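Chapter 4
Containers and the Movement of Goods

Key terms: tare weight, unit load, returnable container, nesting, dead space

On the docks at Jarnar, the working day starts at four in the morning. Fish comes off the boats in crates, and each crate is weighed, labeled, and stacked on a pallet. By the time the first trucks leave for the inland markets, every fish in the building has been in at least 2 containers. It will be in several more before anyone eats it.

Earlier chapters looked at who buys and sells goods and at how prices are set between them. This chapter looks at what the goods travel in. Containers are easy to overlook because they are rarely the thing being sold. A shopper at a market stall pays for pears and may carry them home in a bag that cost almost nothing. The grower, the packer, and the wholesaler have all had to pay for boxes, trays, and crates along the way, and those costs are part of the price of the pears.

What a container has to do

A container holds goods together so they can be moved as one thing. It also protects them from crushing, from weather, and from each other. A third job is measurement. Where traders agree on a standard basket or sack, they can buy and sell by the basket or the sack without weighing every lot.

These jobs can pull against one another. A thick-walled box protects its contents well but is heavy and takes up room on a truck. A thin bag weighs very little and does nothing for a ripe tomato. Open sides let air reach fruit and vegetables, which helps keep them from spoiling, but they also let in dust and rain. Choosing a container means deciding which of these problems matters most for a particular product on a particular trip.

The weight of an empty container is called its tare weight. Buyers subtract it from the total, or gross, weight to find the net weight of the goods. Disputes over tare are as old as weighed trade. A sack that has been soaked weighs more than a dry one, and a dishonest seller who uses a dry sack to set the tare can be paid for water.

Case study: the Ruva packing house

Mwajuma Sang took over the Ruva packing house when it was shipping plums in single-use cardboard boxes. The boxes were cheap, and they arrived flat, so a season's supply could be kept in a small storeroom. They also went soft in cold storage, and the bottom layers of a stack sometimes gave way.

Sang bought 3000 returnable plastic crates from a supplier called Walletti. The crates did not soften, and losses from crushing fell in the first season. Other costs went up. Crates had to be collected from customers, brought back, washed, and stored. A crate that sat behind a shop for a month was a crate that could not be filled. Some never came back at all.

Naomi Mwaipopo, who kept the books at Ruva, started charging customers a deposit on each crate. Returns improved, but two of the smaller shops stopped ordering. They did not want their money tied up in crates. Ruva went on using cardboard for those customers and plastic for the rest, and it still runs both systems. Section 4.3 works through the figures.

Baskets before boxes

For most of recorded history, people in many regions carried goods in baskets. The materials grew nearby: willow, reed, palm, cane, grass, and strips of split wood. A basket could be made with a few hand tools, and a damaged one could often be mended by the person who used it. Shapes followed use. Deep baskets with narrow tops suited grain and small fish. Shallow ones suited soft fruit, eggs, and bread, where a deep pile would crush whatever lay at the bottom.

Baskets with sloping sides have another advantage. Empty ones can be set inside each other, an arrangement known as nesting. A cart that carried a load of full baskets to market could bring the empties home and still have room for other goods. Straight-sided boxes use space better when full, since there are no gaps between them, but rigid ones take up as much room empty as they do loaded. The unused room in a load is called dead space, and it appears again in Section 4.4.

The change from baskets to boxes was slow and uneven. In the Imrie valley, a grower named Gert Moodley was still sending cherries to market in woven trays long after his neighbors had moved to slatted wooden boxes. His buyers asked for the trays by name and paid a little more for fruit that came in them. He gave them up when the last weaver in the valley retired and he could not find another at a price he could afford.
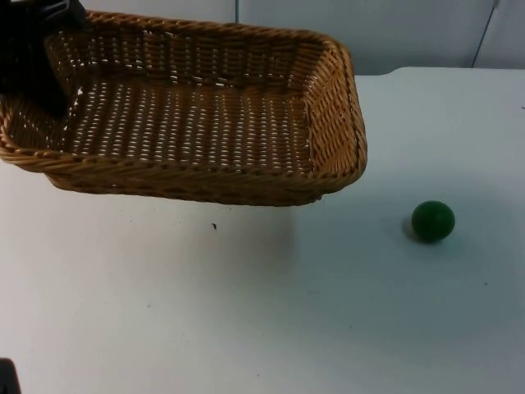
Moodley's difficulty was one of labor. Weaving takes time, and the time does not shrink much however many baskets are ordered. Boxes could be nailed together from sawn parts by workers with little training, and each one came out the same size as the last. Once sizes were the same, boxes could be stacked high and counted by the row. Section 4.1 begins with the sawmills that made this possible and the railroads that soon came to expect it.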